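Kalto kitchen project puts its equipment money on the table for next year

January 24, 2022

Those of you who have been following the Kalto project since the spring will know that the question we get asked most often is when the robots will be ready to make somebody's tea. The question we ask each other most often is a good deal duller: what to buy next, and what it will cost to keep what we already have. This week Druden, which runs Kalto from its Cho workshop, put out its equipment plan for the coming year, and as plenty of readers have written in to ask where the money goes, we thought we would go through it at a gentle pace, with a cup of something to hand if you like.

The plan covers 52 weeks and starts from a fairly modest place. There is no grand new machine in it. The arms stay as they are, and so does the kitchen they work in, which has been put together with ordinary household things and is meant to stay that way. What has changed is how the money is split. A year ago nearly all of it was spent on the day the arms were ordered, with a small sum left at the bottom of the page marked "other". That small sum turned out to be doing a great deal of work, poor thing, and by the time the autumn came it had been topped up from elsewhere more often than anyone would care to write down.

So this year "other" has been taken apart and given proper headings of its own: fingers and fingertips, cables and brackets, kitchen goods, and time. The last of those has raised a few eyebrows, and we will come to it.
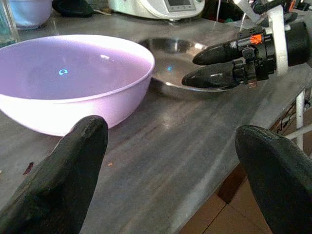

Fingertips come first in the plan and it is easy to see why when you spend an afternoon at the workshop. They are the part of the robot that meets the world, and the world in a kitchen is mostly hard edges. A shallow steel dish has a raised rim, a plastic bowl has a wide one, and a stone-like worktop is waiting underneath if a finger comes down a touch too low. The big black fingers have picked up faint scuffs and a bit of dust along their edges, much as the handle of a favourite wooden spoon does, and a scuff is no reason to throw anything away. What Druden wants is to be able to change a finger on the day it needs changing, without a wait for the post. The plan therefore puts aside £293 for a shelf of spares, bought in one go from Nurketti, and asks for the shelf to be checked at the end of each month and a note left on the door.

There is also the matter of shape. Kalto uses more than one kind of fingertip, some broad and some narrowing to a point, and the two sorts do not share fittings. Last year the spares were ordered on the cheerful assumption that they did. A very nice box arrived, everybody gathered round to open it, and then it was packed up again and sent back. The new order form has a space for the fitting as well as for the part, and whoever fills it in is asked to go and look at the arm first. We are told this adds a few minutes to the job and has already saved one parcel.

Cables and brackets make up the next heading, and here the plan is frank that it is guessing. Cables on a moving arm bend over and over, and how long they last depends on what the arm is asked to do. Druden looked at whether to buy longer ones and tidy the slack away, or shorter ones and live with a smaller reach, and settled on keeping the present lengths and adding clips. Clips are cheap, and can be bought in town on the way in, and if they prove a nuisance they can be taken off again. A proper cable guide was priced as well and has been put on the list for the following year, where it is keeping company with a better set of lamps and a quieter fan.

The kitchen goods are everyone's favourite heading. It is the smallest of the lot, and the one that brings the most suggestions through the door (do keep them coming, though we are all right for egg cups now). The rule in the plan is that anything bought for the worktop has to be something a household would buy for itself, at a price a household would pay, and that it should be bought with a replacement in mind. Bowls are to be got in matching colours where the shop has them, so that if one cracks the next one looks the same to the cameras. Bottles can come from home, rinsed. Vegetables are to be bought fresh and eaten afterwards by whoever is on the premises, and there is a line of its own for them, as last year they were being paid for out of people's pockets and that was not fair on anyone. 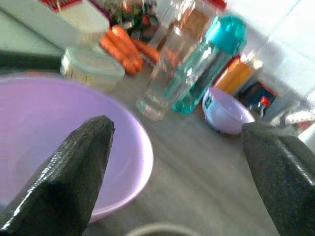 A reader who has been in touch with us before wrote to say that all this seemed a lot of fuss over small sums, and wondered whether the same money would not be better put towards one really good arm, with the kitchen bits left to look after themselves. It is a reasonable thing to ask, and it was asked inside Druden too, at some length. The answer in the plan is that a better arm would need its own fingers, its own fittings and its own corner of the workshop, along with somebody to learn its ways, and that none of those come out of the price on the front of the brochure. Nurketti did send over a quotation for one, and it has been kept, with a reminder to look at it again in May when the first few months of spending are in. If the spares have lasted better than expected there may be something to talk about. If they haven't, the quotation will go back in the folder and no harm done.

The same reader asked about hiring, and that has been looked at as well. Hire makes good sense for a short piece of work with a clear end. Kalto goes along in fits and starts, with a busy fortnight and then a quiet one while people go through what they have gathered, and the hire charge would be running the whole time. Druden worked out that a hired arm would have been idle for 42 days last year while still being paid for. Owning the arms means they can have a rest too, and the money can stay where it is until it is wanted.

Now to time. Equipment plans do not usually have a heading for it, and there was a bit of a tussle over whether this one should. The case for it went like this. Every new thing that comes into the workshop has to be unpacked, fitted, checked and shown to the people who will be using it, and until now those hours have been borrowed from the work itself. Nothing was ever late on paper, and yet everyone felt behind. Under the new plan each purchase over a certain size comes with hours attached, written on the same form, and the order does not go in until both halves have been agreed. 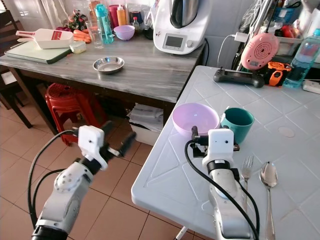
Those hours also cover the moving about of furniture, a larger job than it sounds. A tabletop at one height suits one reach and a different height suits another, and shifting a table by the width of a tile can mean an afternoon of setting things straight again before any work is done. The plan keeps the present arrangement of a grey worktop and a white tiled table, with the floor between them left as it is, and asks that any change to it be treated like a purchase, even when it costs nothing. That way the afternoon is in the diary and nobody has to be cross about it. A third surface was talked about and has been left out for the moment, partly for lack of room and partly because the sort of table wanted, with a firm top and slim legs, seems to be out of stock everywhere at once.

Storage gets a mention at the very end of the document, under a heading of its own that is only a few lines long. There are handsets, chargers and leads to be found a home for, and at the moment they tend to settle wherever there is a flat place to put them. A set of drawers has been approved. It will be second-hand if a decent one turns up and new if not, and it is to have labels on the front. The writer of that section has underlined the word labels.

As for what happens next, the first order for fingertips is with Nurketti already, and the clips can be bought as soon as somebody is passing the shop. The drawers will follow. Druden has said it will share the spending figures with us as they come in, heading by heading, including the ones where the guess was wrong, and we will print them in the same spot as this piece. The full plan can be read at the front desk in Cho during opening hours, and there is a copy to borrow for anyone who would like to take it home, so long as it comes back by the end of the week. Suggestions for the kitchen goods list can be left in the box by the door. If you know of a sturdy set of drawers going spare, please do tell the front desk, giving the width and the depth, as the gap it has to fit into is a narrow one.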